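Drodholm Community Workshop
Old Car Maintenance, Evening Course
Handout 7: Ignition Timing on Early Engines

Read this before class and bring it with you. We will be working on the Funano four-cylinder in bay 3, so wear closed shoes and tie back long hair.

What timing means

The spark has to arrive a little before the piston reaches the top of its stroke. Fuel takes time to burn, and the pressure should peak just after the piston starts back down. If the spark comes too early, the engine knocks and may kick back on the crank handle. If it comes too late, the engine runs hot and feels weak on hills.

On most cars built before the 1920s the driver sets this by hand with a lever on the steering wheel or column. Moving the lever one way advances the spark and moving it the other way retards it. Makers did not agree on which way was which. Check your own car and mark the lever if it has no marks.

Starting by hand

Always retard the spark fully before you crank. Keep your thumb on the same side of the handle as your fingers. Pull up on the handle and never push down. Once the engine is running, advance the lever slowly until it smooths out.

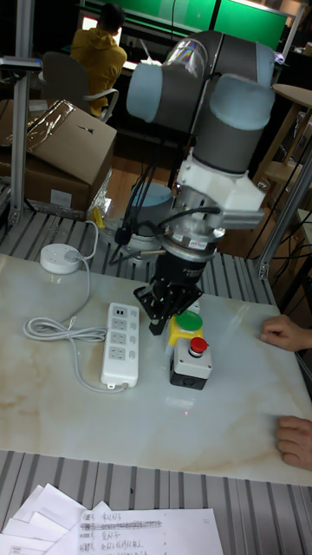 Setting the static timing

1. Switch off the ignition and take out the spark plugs. Chock the wheels and put the gearbox in neutral.
2. Turn the engine by hand until number one cylinder is coming up on compression. You can feel this with a thumb over the plug hole.
3. Line up the flywheel mark with the pointer. The Funano has two marks. Use the one stamped "7", for 7 degrees before top center.
4. Set the lever to the position given in the maker's book.
5. Loosen the clamp and turn the distributor body until the points just begin to open. A slip of cigarette paper between the points will come free at that moment.
6. Tighten the clamp and check again. It often moves.

Magneto cars are different. The Ackah magneto is timed at its coupling, and one tooth is a large change. Mark both halves with paint before you take anything apart.

Checking your work

Let the engine warm up, then hold it at 1000 rpm and move the lever through its range. The note should change clearly. If it does not, look for a worn linkage before you touch the timing again. Play in the ball joints is very common, and so is a bent rod.

For next time

Read the section on carburetors in the Clerkamness manual, starting at page 78. Write down the firing order of your own engine and how you found it. The road test has been moved to October.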